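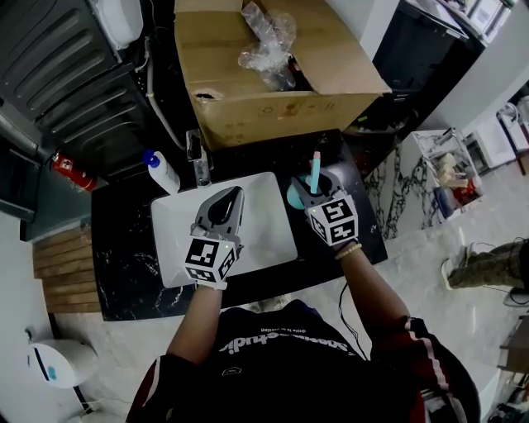
洗い場のカウンター。奥にポンプの容器と段ボール箱。

件名: Re: [urquhart-daidokoro] カウンターの上の物と箱について
差出人: Jarrah McPhee
宛先: 台所メーリングリスト

トルーディさん、みなさん

こんばんは。ジャラです。返事がおそくなって、すみませんでした。トルーディさんのメールを二回読んで、辞書も使いましたので、たぶん全部わかったと思います。もし私の理解がまちがっていたら、どうぞ直してください。

質問の順番に答えます。

> 1) カウンターの奥の段ボール箱は、まだ使いますか。前の面に小さい穴が
> あいています。重いものを入れて運ぶのは心配です。もう捨ててもいい箱
> でしたら、紙のごみの日に私が出します。

この箱はまだ使いたいです。中に透明のプチプチ(正しい名前は気泡緩衝材だそうです。私には発音がむずかしいです)が入っています。食器を包むときに、これがないと困ります。穴は小さいですから、軽い物だけ入れるなら大丈夫だと思います。箱の底には、ガムテープを十字にはります。
お皿とコップは、この箱ではなくて、Tokeckからもらった新しい箱に入れましょう。新しい箱は5つあって、今は玄関の横に立ててあります。組み立ては私がします。

> 2) 白いトレイは台所の物ですか、それともだれか個人の物ですか。私は
> てっきり台所の物だと思って、去年からペンやクリップを置いていました。
> もし個人の物でしたら、申し訳ありません。

白い四角いトレイは、台所の物です。私がここに入る前からありました。ペンを置くことについては、私も同じことをしていますから、あやまらないでください。
ただし、ペンの置き場所は、引っこしのあとで決めたほうがいいと思います。水道の近くに書く物があると、メモの紙も近くに置きたくなります。そして紙はすぐにぬれます。冷蔵庫の当番表も、そのようにして一回だめになりました。覚えている人もいるでしょう。
ピンクのふたの水色のペンは、私の物ではありません。持ち主の方は、箱に名前を書く作業が終わってからでよければ、そのまま少し貸してください。とても書きやすいです。

> 3) 青いポンプの白いボトルは、手を洗う物ですか、食器を洗う物ですか。
> 先月、私は二回まちがえました。

これは私も自信がありません。詰めかえをしたのは私ではないです。知っている人は、このメールに返事を書いてください。わかったら、私が大きい字でラベルを作って、ボトルにはります。日本語と英語と、両方で書きます。
ところで、「詰めかえ」と「詰めあわせ」は、私はときどきまちがえます。前に店で「石けんの詰めあわせをください」と言って、りっぱな贈り物の箱が出てきました。1031円でした。返すことが恥ずかしくて、買いました。その石けんは、まだ流しの下の引き出しにあります。だれでも使ってください。

> 4) 消火器はどうしますか。新しい部屋に持って行く物なのか、建物の物
> なのか、わかりません。勝手に動かすのはよくないと思います。

建物の管理の方に電話で聞きました。暗い色の棚のそばにある赤い消火器は、建物の設備ですから、持って行かないで、この部屋に残します。新しい部屋には、もう別の物がついているそうです。ですから、引っこしの荷物に入れないでください。それから、消火器の前に箱を積むこともやめてください。私は先週ここにかばんを置いてしまいました。反省しています。

> 5) 最後に、全体の予定をもう一度教えてください。Claderの部屋に入れる
> のは何時からですか。
>
> トルーディ・コスティガン

Claderの部屋のかぎは、朝9時から借りられます。台所の荷物は、2月の終わりまでに運び終わる予定です。
順番は次のように考えました。

まず、カウンターの上の小さい物をかたづけます。次に、引き出しの中を見ます。ここが一番時間がかかると思います。輪ゴムと、何のふたかわからないふたが、とても多いからです。合う容器が見つからないふたは、捨てることにしたいです。反対の人は言ってください。
食器は、よく使う物を最後まで残します。前の日の夜に、コップを一人に一つだけ残して、あとは全部包みます。
洗う物とふきんは、最後の箱に入れて、向こうで最初に開けます。この箱には、上の面と横の面に「最初」と書きます。横にも書くのは、箱を重ねると上の字が見えなくなるからです。前の引っこしで、私たちはやかんをさがすために、全部の箱を開けました。

お皿の数も調べておきました。大きいお皿が17枚、小さい物は全部で80点です。「小さい物」というのは、小皿、しょうゆ皿、はし置きなどをまとめた数です。はし置きを一点と数えていいかどうか、少し迷いましたが、数えました。欠けているお皿は包まないで、カウンターの左の端に分けて置いてください。使うかどうか、いっしょに決めたいです。

黒いカウンターは、もちろん持って行けません。石のような模様があるので、こぼれた塩や透明な水がとても見つけにくいです。かたづけが終わったら、目で見るだけではなくて、手でさわって確認してください。私はいつも、手のひらで端から端までさわります。壁の板のところは、板と板の間にほこりがたまりますから、かわいたブラシでおねがいします。ぬれたふきんを使うと、ほこりが奥に入ります。

Brikholmの棚についても、だれかが質問していましたね。それは新しい部屋の幅をはかってから返事をします。はかるためのメジャーが、今、どの箱にあるのかわかりません。見た人は教えてください。黄色い、丸い物です。

長いメールになりました。日本語のまちがいがあったら、遠慮しないで教えてください。ただ、全員に送らないで、私だけに送ってくれるとうれしいです。

どうぞよろしくお願いいたします。

ジャラ・マクフィー
(Urquhart 台所当番、2月)

追伸 ポンプのボトルの答えがわかるまで、食器には、引き出しの石けんではなくて、棚の上の緑の洗剤を使ってください。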